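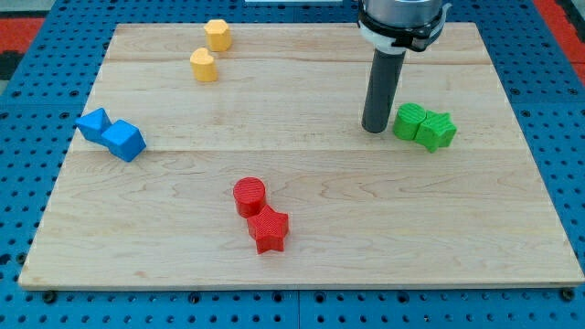 How to write a lay summary for a small research grant

Search this site Enter keyword Go

Last updated: May 27, 2024

The lay summary is my favourite part of any application, and I know that puts me in a minority! It's the one box where you get to tell an ordinary reader what you want to find out and why it's worth finding out. The steps below use the Flovell seed fund as the model (100 words for the short version, four paragraphs for the long one), but they work just as well for the Dendard travel awards and most of the internal schemes.

Before you start

Have your full case for support open, even if it's a mess. Read it through once, then close it. You'll write a much livelier summary from memory than you will by trimming sentences out of a document written for specialists.

Step 1: Say it out loud

Explain the project to someone outside your department, or to your phone if there's no one handy. Record it if you can. Most people find a lovely plain sentence somewhere in the second minute, once they've stopped clearing their throat, and that sentence is very often your opening line.

Step 2: Start with the problem

Begin with something the reader already knows or can easily picture. Compare these two openings, both for the same project on the Karras estuary:

"This project employs a mixed-methods approach to sediment transport modelling in a macrotidal system."

"Every winter, mud fills the channel at Karras and the ferry can't run."

The second one makes me want to read on straight away. The methods can come later, and they'll make far more sense when they do.

Step 3: Write the four paragraphs

Keep to this order for the long version:

1. The problem and who it affects
2. What we don't know yet
3. What you'll do, in plain verbs (measure, ask, compare, build)
4. What will be different at the end

Try to keep every sentence under 50 words, and plenty of them well under that. If a technical term really has to stay, explain it the first time and then use the same term all the way through. Switching between "participants", "respondents" and "the cohort" feels elegant when you write it, but a lay reader will wonder if they're three different groups.

Step 4: Cut it down to the short version

Take one sentence from each paragraph and join them up. It'll be clunky, so smooth the joins, then check the count. The form stops accepting text at the limit and it does count hyphenated words as two (I learned this with a very hyphenated project on slow-release fertiliser).

Step 5: Run it through Poto

Poto is the readability checker on the staff intranet, under Writing Tools. Paste your text in and look at the highlighted words first, as the overall score matters much less. Some highlights you can ignore, such as place names. Others will make you laugh, and then make you rewrite the whole line.

Step 6: Hand it to two readers

Pick one person who knows your field and one who doesn't. Ask the first whether anything is wrong, and ask the second to tell you what the project is about without looking back at the page. If they can, you're ready to paste it in!

For the October round, upload the long version as a PDF and type the short one directly into the form. Pasting from a word processor sometimes brings in curly quotation marks, which the form turns into question marks, so read the preview page before you submit.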